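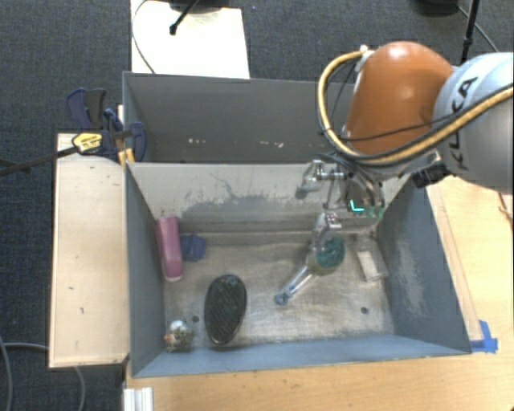 Siding lengths and the Jirnby branch

Posted 9/11/20

The August edition of the track chart for the Jirnby branch lists the passing siding at Trillano at 2220 feet. The previous edition gave a longer figure for the same siding, and several people have written to ask whether track was removed. As far as I can tell, none was. The change is in what the number measures, and it has consequences for how the line can be operated, so I am going to go through it in some detail.

A siding has at least three lengths. The first is the distance between the points of the two switches, end to end. This is the longest figure and the easiest to pull off a drawing. The second is the distance between the clearance points, where a car standing on the siding will no longer be struck by a train on the main. The third is the distance between the signals that govern movement out of the siding, less whatever allowance the railroad makes for stopping short of them. Only the third tells a dispatcher what will fit.

The older chart used the first. The new one uses the third. There is a note to that effect on the inside cover, in type small enough that I missed it on first reading.

Why the difference is large at Trillano

On most sidings the gap between the first and third measurement is modest. At Trillano it is bigger than usual for two reasons.

The east switch is on a curve. The turnout is laid on the inside of the curve, and the two tracks separate slowly. The clearance point therefore sits well back from the switch points. A straight layout with the same turnout would have it closer in.

The west end has the road. County traffic crosses both tracks a short distance inside the switch, and the leaving signal was placed on the east side of the crossing so that a waiting train would not sit across it. Everything west of the road is siding on paper and is useless for holding a train. You could cut the train at the crossing, and crews used to do that, but it requires a person on the ground, an air test when the cut is put back together, and patience from everyone in the queue of cars.

I measured the piece west of the road from aerial photography and got a result consistent with most of the missing length. I don't want to publish the number, as the photography is at an oblique angle there and I can't locate the switch points with any confidence.

What fits

The passenger equipment is no problem. The regular set on the branch is 349 feet over couplers, and it would fit in the siding with room for several more like it. Nobody timetabling the passenger service needs to think about Trillano's length at all.

Freight is the issue. The local out of Colton is short most of the year and fits. In harvest season it does not reliably fit, and then the rule is simple: the freight holds the main and the passenger train takes the siding. This reverses the normal arrangement. The siding turnouts are good for a lower speed than the main, so the passenger train slows at the west end, runs through the siding at restricted speed, and waits for the signal at the east end. My own log of these meets, kept from the platform with a wristwatch, puts the cost at some 5 minutes when the freight is already in place. When the freight is late the cost is whatever the freight costs.

The published schedule has 2 minutes of recovery time between Trillano and Inthanon. You can see the difficulty.

Ketsara Kongkaew, who worked the branch as a dispatcher before it was moved to the consolidated desk, wrote to me at length about this after my earlier post on the signal replacement. She has allowed me to quote part of her message:

"The siding was always called long on the sheet and short on the radio. You learned which trains fit by asking the conductor for a car count and multiplying, and then you took off a margin that depended on who was running. If I wasn't sure I put the passenger in the hole. It delayed them a known amount. Guessing wrong with the freight delayed them an unknown amount, and it blocked the road."

I think that is the correct way to look at it. The planner sees a siding as a capacity figure. The dispatcher sees it as a question about variance, and will accept a small certain delay over a small chance of a bad one. Timetables drawn up from the old chart assumed the planner's view and then recorded the dispatcher's decisions as poor performance.

The extension proposal

The corridor plan has carried a line item for lengthening the siding for years. There are two versions.

Version A extends eastward. This means moving the east switch off the curve and onto the tangent beyond it. The grading is light, and the existing right-of-way is wide enough on the south side. The drawback is a culvert a little past the present switch. It is a single-track structure with a shallow headwall, and it would need to be lengthened or replaced. The plan prices this as a replacement. I would expect the drainage permit to take longer than the construction.

Version B leaves both switches where they are and closes the road crossing, with traffic diverted to the next one west. The leaving signal could then move up to the clearance point, and the siding would gain its lost length with almost no track work. It is much cheaper. It is also the version that produces full public meetings, for reasons that are easy to understand if you live south of the tracks and the fire station is north of them.

There is a possible third version which I have not seen drawn. The curve at the east end could be left alone and the turnout exchanged for one with a longer lead and higher diverging speed. That adds no length, and would in fact take a little away. What it does is lower the cost of sending the passenger train through the siding. If the passenger train is going to take the siding in the heavy season whatever the chart says, then turnout speed matters more than siding length. A pair of faster turnouts, with the signal aspects to go with them, would recover a good part of the delay in my log.

Against this, a faster turnout is only worth having if the train can use the speed. A train that enters the siding quickly and then stops at the far signal has gained little. The benefit depends on the freight being in place and clear before the passenger train arrives, so that the east signal can be lined ahead of time. My log is not good enough to say how often that happens. I recorded arrival and departure and failed to note when the freight cleared, an omission I have corrected on the form I use now.

Inthanon

The same change of definition applies to the other siding on the branch, at Inthanon, and there the figure hardly moved. Both ends are on straight track and there is no crossing inside it. It would make a better meeting point in nearly every respect. The problem is where it is. A meet at Inthanon puts the westbound passenger train into Jirnby too late for the connection, and the connection is the reason most people on that train are on it. Moving the whole pattern earlier was looked at and runs into the single-track approach at Colton, where the slot belongs to somebody else.

So the meets stay at Trillano, at a siding which is adequate for the passenger train and wrong for the freight.

Notes on the chart itself

Some smaller items from the new edition, for those who keep these things:

The speed restriction over the creek bridge east of Inthanon is now shown as permanent. It was marked temporary in every earlier edition I own.

The setout track at the old grain elevator is gone from the drawing. The rail is still in place and the switch is spiked.

The detector has been moved west and is now drawn on the correct side of the county line.

Curve numbering restarts at the Colton end. Anyone with notes keyed to the old numbers will need to redo them. I have started a conversion table and will put it up when it has been checked against the mileposts.

The gradient profile is unchanged and still has the error at the summit, where two adjoining grades are both shown falling toward Jirnby. One of them rises.

If you have a copy of the chart from before the signal replacement, I would like to compare its figure for Trillano with mine. A scan of that one page is enough. Comments are open, and the contact form works again.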